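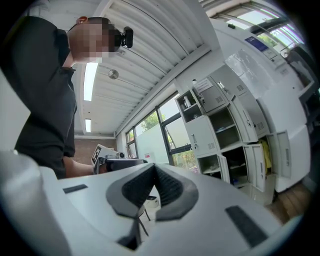 Sieglinde Gerlach asked under yesterday's post why the Fenlow gauge reads higher than the Gorlow one when both sit on the same river with no weir between them. Different datums. Longer version follows.

2/ Gorlow is zeroed to the old bridge sill. Fenlow was re-leveled in May to the national benchmark. Until then the two could be compared directly. Now you have to subtract the offset first.

3/ Stage isn't flow. A reading in feet tells you how high the water stands at that staff. To get discharge you need the rating curve for that section, and the Fenlow curve has not been redone.

4/ Peak discharge at Hendesgate last winter: 1,884 cubic feet per second. That figure comes from a curve extended past its highest measured point. Treat the last two digits as decoration.

5/ Weed growth raises stage with no change in flow. If your summer readings creep up during a dry spell, check the bed before you blame the sensor.

6/ Logging interval is 10 minutes at Hendesgate, hourly at the other two. Don't line up peaks between them to better than an hour.

7/ Offset table is in the readme, column 3. Sign convention: add to Gorlow, subtract from Fenlow. I had it backwards in the first upload. Fixed Oct 6, 2018.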